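## 3. Le linge de cuisine dans l'économie domestique : matériaux, comptage, vocabulaire

### 3.1. Corpus et conditions de collecte

Le carré de coton écru est l'objet le plus fréquent et le moins décrit des inventaires que nous avons dépouillés. Il sert à égoutter le fromage, à couvrir la pâte, à filtrer les bouillons, à envelopper le pain. Les rédacteurs des inventaires le rangent tantôt avec la vaisselle, tantôt avec le linge de maison, tantôt dans une rubrique « divers » qui ne préjuge de rien. Cette instabilité du classement est l'objet de la présente section.

Le corpus réunit 100 inventaires de ménage conservés dans le fonds Haberkorn, auxquels s'ajoutent trois registres de vente de la mercerie Brulteden et deux carnets de blanchisseuse. Le dépouillement a été assuré par Zoila Cáceres et Renzo Zanetti, la transcription par Duván Cusi. Les graphies d'origine ont été conservées, y compris lorsqu'elles varient à l'intérieur d'une même page (*étamine*, *estamine*, *étaminne*). Les abréviations ont été développées entre crochets.

Nous appelons *linge de passage* toute pièce de tissu non ourlée ou sommairement ourlée, de forme carrée ou rectangulaire, employée au contact des aliments et n'appartenant pas au service de table. La définition est volontairement étroite. Elle exclut les torchons à liteau, les serviettes et les nappes, mieux documentés par ailleurs. Elle inclut en revanche les coupons sans destination déclarée, pourvu que l'inventaire les situe dans la cuisine ou l'office.

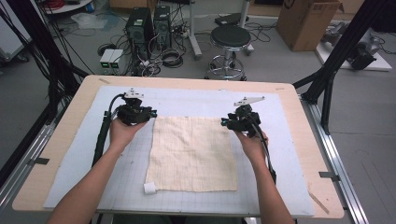
*Temps de lecture de la section : 5 minutes*

**Figure 1.** Carré de tissu écru à fin quadrillage brun-rouge, bords légèrement effilochés, posé à plat.

### 3.2. Le bord et l'ourlet

La question de l'ourlet revient dans la majorité des notices. Les deux carnets de blanchisseuse distinguent les pièces « finies » des pièces « à vif » et leur appliquent un tarif différent. Une pièce à vif perd des fils à chaque passage dans la cuve ; elle doit être lavée en filet ou nouée à part, et la blanchisseuse facture ce travail. L'écart de prix est faible mais constant sur toute la durée des carnets, ce qui suggère qu'il correspondait à un usage établi et non à une négociation au cas par cas.

On pourrait s'attendre à ce que les ménages aient ourlé leur linge de passage pour réduire cette dépense. Les inventaires montrent le contraire. Les pièces à vif y dominent, y compris dans des maisons où le linge de lit est marqué, brodé et numéroté. Pacheco a proposé d'y voir un effet de la durée de vie attendue : on n'ourle pas ce que l'on compte déchirer en bandes dès l'hiver suivant. L'hypothèse est compatible avec les registres Brulteden, où les achats de coton léger au mètre se concentrent en décembre, au moment où les stocks sont renouvelés.

Une autre lecture reste possible. Dans la préparation des fromages frais, un ourlet retient le petit-lait et sèche mal. Plusieurs recettes manuscrites jointes au fonds demandent expressément un linge « sans couture ». Il est difficile de départager les deux explications à partir des seules sources écrites, et nous les tenons l'une et l'autre pour recevables.

### 3.3. Quadrillages et repères

Les tissus à carreaux ou à lignes posent un problème particulier. Dans les registres de vente, la mention « à carreaux » désigne indifféremment un motif tissé et un motif imprimé. Le prix ne permet pas de trancher, car il dépend surtout de la largeur de la laize. Ye-rin Ok a relevé cinq notices dans lesquelles le quadrillage est mentionné avec un usage précis : couper droit, plier en parts égales, mesurer un pâton. Le motif y tient lieu de règle.

Cet emploi du tissu comme instrument de mesure n'est pas propre à la cuisine. On le retrouve dans les manuels d'enseignement ménager, où l'élève apprend à couper en suivant le fil avant de savoir tracer à la craie. Il est vraisemblable que les coupons d'exercice aient ensuite rejoint la cuisine, ce qui expliquerait la présence, dans une même pile, de carrés de dimensions et de qualités très inégales. L'inventaire de la maison Ploveo signale ainsi un lot de « carrés d'école, bons pour passer ».

Nous n'avons pas retenu la couleur des lignes comme critère de classement. Les rédacteurs emploient *rouge*, *brique*, *tabac* et *rouille* sans constance, parfois pour une même pièce inventoriée deux fois. Le vieillissement des teintures ajoute à l'incertitude. 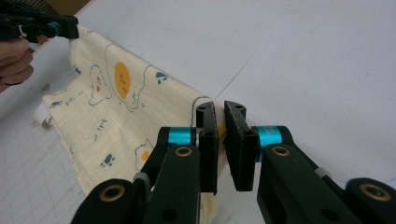 Reste la question des noms. *Étamine*, *mousseline*, *gaze* et *singalette* renvoient aujourd'hui à des armures ou à des densités de fil que le commerce distingue assez bien. Dans les inventaires, la distribution des termes suit davantage la personne qui écrit que la chose décrite. Un même notaire emploie *étamine* pour tout tissu clair ; son successeur, dans la même étude et parfois pour les mêmes familles, n'écrit plus que *mousseline*. Les carnets de blanchisseuse ignorent les deux mots et notent *clair* ou *serré*.

### 3.4. Conséquences pour le comptage

Trois décisions découlent de ce qui précède. Les termes désignant des tissus clairs ont été regroupés dans une catégorie unique, sans tentative de restitution de l'armure. Les lots décrits sans nombre (« un paquet de linges », « des passoires de toile ») ont été comptés pour une entrée, ce qui sous-évalue la quantité réelle de pièces. Enfin, les coupons portant une marque d'école ont été signalés par une variable distincte, afin que l'on puisse les retirer de l'analyse.

La deuxième décision est la plus discutable. Elle pénalise les ménages modestes, dont le linge est plus souvent inventorié en tas. Zanetti a testé une règle de remplacement fondée sur le prix d'estimation du lot, mais ce prix inclut fréquemment d'autres objets, paniers ou pots, et la correction introduisait plus de bruit qu'elle n'en supprimait. Nous l'avons abandonnée.

Le relevé a été saisi dans la base Dritix, qui conserve pour chaque entrée la transcription littérale à côté de la forme normalisée. Les désaccords entre les deux lecteurs ont été tranchés par Alcides Pacheco après retour au document. La plupart portaient sur la limite entre linge de passage et torchon, lorsque la notice ne précise ni la pièce de la maison ni l'état des bords. Dans ces cas, l'entrée a été codée « indéterminée » et n'intervient pas dans les tableaux de la section 4.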